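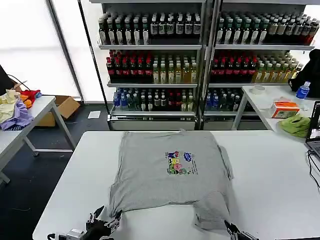

Folding is the cheapest part of the whole operation and gets the most pages, a reader at Schouten wrote in the margin of our May report, and asked whether this one could begin with what the money has bought. It has bought two white tables' worth of working room, the folding guides, storage bags, tape, labels and nine folding sessions. It has not yet bought a shirt stack that we would be happy to put our name on.

Posted in: Grants and Funding > Progress Reports

Zistari Shirt Reuse, second progress report to Schouten
September 9, 2024

Where the work stands

The plan you funded was to take in donated short-sleeved shirts, fold them to one size, bag them and pass them on to the Kasetti counter, where they would be offered alongside the drinks. The target was 200 shirts, folded and bagged. We have 80. That is less than half, with more than half of the time gone, and we would ask you to read the rest of this report with that in mind.

The intake itself has been fine. Shirts arrive clean, most of them plain gray or navy, a fair number with a cartoon or slogan on the chest. The trouble begins when they reach the table. Our proposal said a single folding pattern would suit every garment. We wrote that before trying it, and we should have said so. A soft T-shirt with a crew neck and a small print behaves quite differently from a shirt with buttons and a collar. The T-shirt spreads out easily enough and then bunches at the sleeve as soon as the side is brought in. The collared shirt holds its shape near the neck and goes slack everywhere else.

We also said that smoothing would take hardly any time. It is the slowest step by a wide margin. A sleeve that is creased at the start stays creased inside the fold, and the finished piece comes out thicker on one side. Stack a few of those and the pile leans.

The room

The folding is done next to the drinks display. This was sold to us as a saving, and on paper it is one: no rent for a second room, stock and shirts under the same lights, a short walk between them. We have come to doubt the arrangement. The shelving is full, and it ought to be, but it leaves very little space for anything else. The folding table has to stand close in front of it, and finished shirts have no shelf of their own.

The side table was meant to be the landing place for folded work. It has become the place for everything else: tape, tissues, somebody's water bottle, a cloth, a laptop. We have written "keep clear" into the session notes more than once and have no evidence that writing it down changes anything. A proper rack would. We did not budget for one.
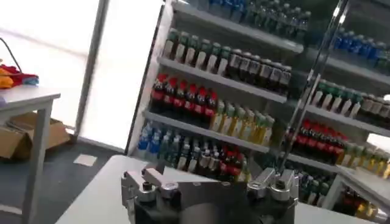
The drinks should stay exactly where they are, came the answer from Kasetti when we asked for a single shelf, and if the shirts need a home they can have the space under the counter. We understand the position. The bottles pay for the room. Still, under the counter means dust, bending, and shirts that no customer sees, and we would sooner report a disagreement than pretend the matter is settled.

Kasetti did agree to one thing, a trial of a small end section in place of the slower drinks. It has not begun. We are not counting it as progress until there are shirts on it.

Spending

Of the amount set aside for equipment, $900 has been spent. Most of that went on the Endura folding guides and the storage bags. The guides are well made and we have no complaint about their finish. Whether they were needed is another question. They are cut for a larger shirt than most of what we receive, so a small T-shirt slides about on them, and in recent sessions they have mainly stayed in their box. The shirts folded flat on the bare table look no worse — in some cases better.

The bags were a sensible purchase. The labels were ordered in too large a size and cover whatever is printed on the front, so they now go on the back. Tape was an extra we had not listed, and we have put it under sundries.

We are not asking for additional funds in this period. We do ask to move what is left in the guide budget across to a rack. If you would prefer to see the guides given a longer trial first, we will do it, though we do not expect to learn much from it.

What counts as folded

Your first review asked for a definition. Our early one was "neat," which let through nearly anything. The version we now use has four parts:

- front side up, with the collar or neckline at the top
- sleeves tucked fully behind
- any print or buttons facing out
- edges close enough to straight that the shirt fits its bag without being pushed

The last point is the one that fails. A rough rectangle will go into the bag if you lean on it, and then it comes out looking like something from the bottom of a drawer. We went back through the early bags and refolded the worst of them. The 80 reported here are those that meet the current wording. The number in the May report was higher because the wording was looser, and the two should not be compared. 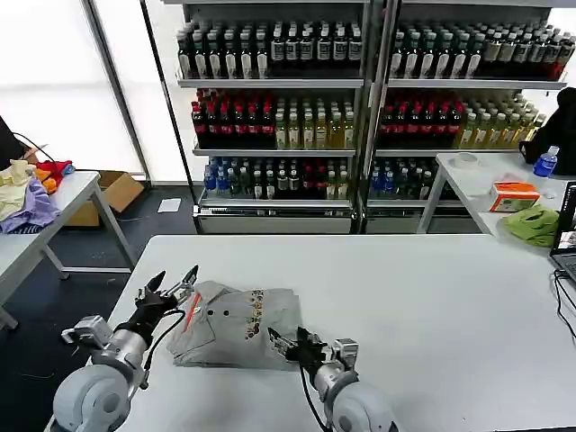
Collared shirt with the placket facing up, at the table in front of the bottle shelves.

Collared shirts are kept on their own line in the log. They were left out of the original plan entirely, on the theory that people would donate T-shirts. People donate what they have. We now think the collared ones may be the better product, as the buttons and the pattern on the front give a customer something to look at through the bag. That is a guess. No sales figures exist to back it up, and we would be wary of any report that claimed otherwise at this stage.

Next period

The remaining sessions will be split between T-shirts and collared shirts, with no mixing in one sitting. Smoothing will be logged as a separate step. The side table is to be cleared before each session starts, and the session does not start until it is. We will also begin the end-section trial with Kasetti, on a date they have yet to give us.

Can we still reach 200? At the present pace, no. With a rack and fewer refolds, we might come close. We have left the target as it is in the attached schedule and would like to talk about it before the next payment falls due.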